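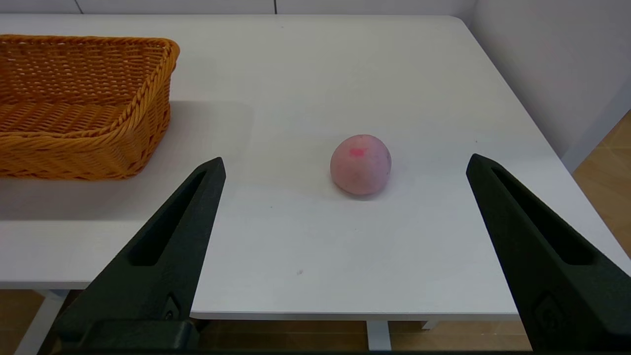
How many demonstrations does a gripper need before it can pick up soft fruit without supervision?

Fewer than we feared, as long as they differ from one another. We recorded 897 and ended up training on 800 of them, and the last 300 we added made less difference than the first handful of sessions in which we deliberately started from awkward places.

Figure 3. Wrist view from the fruit-to-basket task, with the peach between the fingertips and the woven basket at upper left.

3.2 Collecting the demonstrations

I should say first that we didn't set out to work on fruit at all. The Drido project began with blocks and cups, and our early policy was pretty good at those. Then Gilberto Villca suggested we try something round that rolls when you nudge it, and most of what we thought we knew about approach angles went out of the window. So we started again in November with one task (pick up the peach, put it in the basket) and kept everything else as plain as we could.

All the recording was done at our Grundencombe site by 6 operators, each steering the arm by hand through a leader device built by Trondent. Two of them had never touched a robot before. I was rather nervous about that, but their episodes turned out to be some of the most useful we have, full of small hesitations and corrections that the experienced people no longer make. A learner that has only seen perfect reaches has no idea what to do when it arrives a bit too far to the left – and ours arrived too far to the left a lot.

Each episode started with the arm at a rest pose and ended when the operator pressed a pedal. We asked people to move the fruit and the basket between episodes, and we gave them no grid or list of positions to follow. This was Heriberto Yupanqui's idea and I argued against it at the time. My worry was that everyone would put things back in the same comfortable spots, and for the first few sessions they did just that. We fixed it by having one operator set the table for another, which people seemed to enjoy (there was a certain amount of mischief in the corners).

The wrist view in Figure 3 is the one the policy leans on most. Both fingertips stay in sight throughout the approach, so the gap between finger and fruit can be read straight from the pixels. We tried painting the tips a bright colour to help this along and saw no gain, so we went back to the dark ones. We also tried cropping the image tightly around the tips, and that was a real mistake: with the basket out of view the arm would lift the fruit nicely and then dither.

Of the 897 episodes, we threw out those with dropped frames, those where the pedal was pressed early, and a batch in which the gripper readings lagged behind the video. We kept failed grasps whenever the operator went on to recover. Sorting was done by hand using Guzmán, our in-house playback tool, and every episode was watched by someone other than the person who had recorded it. It was dull work and I would do it again. The lagging batch in particular had passed all our automatic checks, and a policy trained with it included closed its fingers late on nearly every attempt.

3.3 Labels

We used very few. Every episode carries the operator's code, a single line of instruction and a mark for whether a recovery took place.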